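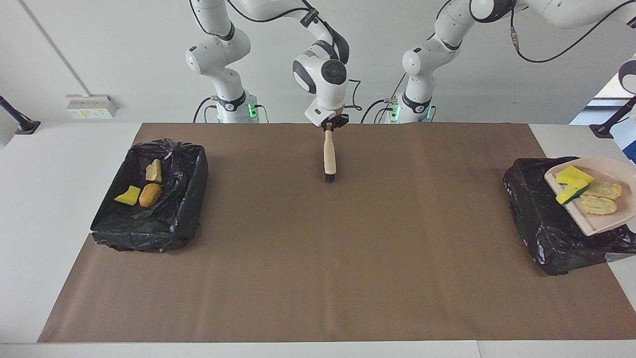 Bimanual sweep-and-sort: when does an episode end?

Posted in November by kvidal (Killian Vidal)
Forum: Teleop and Demonstration Data

kvidal:
Setup is two arms at the back of the table, brown paper on the work surface, a lined bin at each side. Tools are a small wooden-handled brush and a pink dustpan. Debris is sponges, crackers and a bread roll. We have 300 demonstrations and I want to fix the labeling before collecting more.

Current rule: the episode closes when the paper is clear. In the frame I attached, the paper is clear by that rule, but the brush is still in the gripper just over the surface, and the dustpan is lying on the right bin with two sponges and two crackers on it. The left bin holds a sponge, the roll and a cracker piece. Is that a success, or an unfinished episode?

truvar_ops:
Unfinished. Items on the dustpan aren't in the bin. If you train on that as a terminal state, the policy learns to stop with a loaded pan.

D_Yuksel:
Disagree in part. It depends on the task string. If the instruction is "clear the table," it's a valid end state. If it's "put everything in the bins," it isn't. I'd keep the demos and relabel the text.

truvar_ops:
Relabeling gives you two end states that look nearly the same in the overhead view. We tried that on Mimanier and the stop head fired early in both.

D_Yuksel:
Did you condition the stop head on language? We do, and early stops went away after we added 6 frames of history.

truvar_ops:
No, image and joint state only. Fair point, but I'd still want the brush put down before the episode closes.

kvidal:
Brush release is a separate problem. Operators put it down in different places, so the last few seconds are noisy. I was planning to trim them.

casado77:
Don't trim. Mark a subtask boundary at the last contact between bristles and paper, and keep the tail. You can mask it in the loss later. You can't get it back if you cut it.

kvidal:
OK. Boundary at last contact, tail kept, two task strings. I'll run a split with and without the tail and post the numbers.

Comments (3)

foner_reader: Does the idle arm get zero actions or hold-position targets in your logs? It matters more than the end label.

kvidal: Hold-position targets.

D_Yuksel: Check the paper crease too. Our segmentation model read ours as an object edge until we swapped the sheet.

Contact the moderators | Copyright Foner Forums | Back to top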